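Small thread on what our group is testing this month. The question: if we show people how to separate two tangled objects with a hand-held gripper, how many demonstrations does a policy need before it can do it too?

We call the test set Stallness. It has 13 kinds of tangle. Clothes hangers are the ones I dread the most.
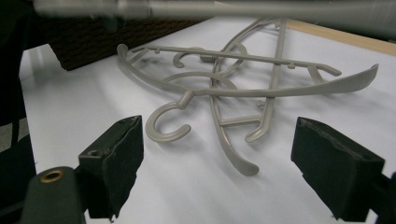
Two hangers, one tangle, between the fingers.

The difficulty is mostly perception. Both hangers are the same gray, so the model must decide which bar belongs to which hook. Our older method, Vetlow, looked at one view only, and it often pulled the wrong part.

The new one is trained on around 3,000 demonstrations and uses the views from both grippers. On Tuesday we finished the first full evaluation: 301 trials, and in 138 of them the objects were fully separated. I know this is less than half. Vetlow did not reach a quarter on the same trials. 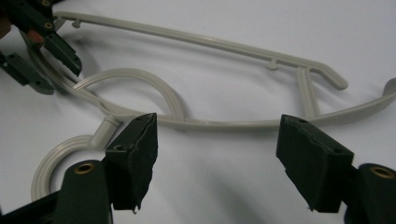
Close view, with the second gripper at upper left.

Most failures come from the choice of first grasp. If the first gripper holds a bar near the crossing point, the second has no free space to work. We now label this point by hand in a part of the data, and I expect it will help, but I can't promise a number yet.

Next we will repeat everything with the Đào fingers, which have a softer pad. If you work on similar tasks, please write to me. I would like to compare how you define "separated".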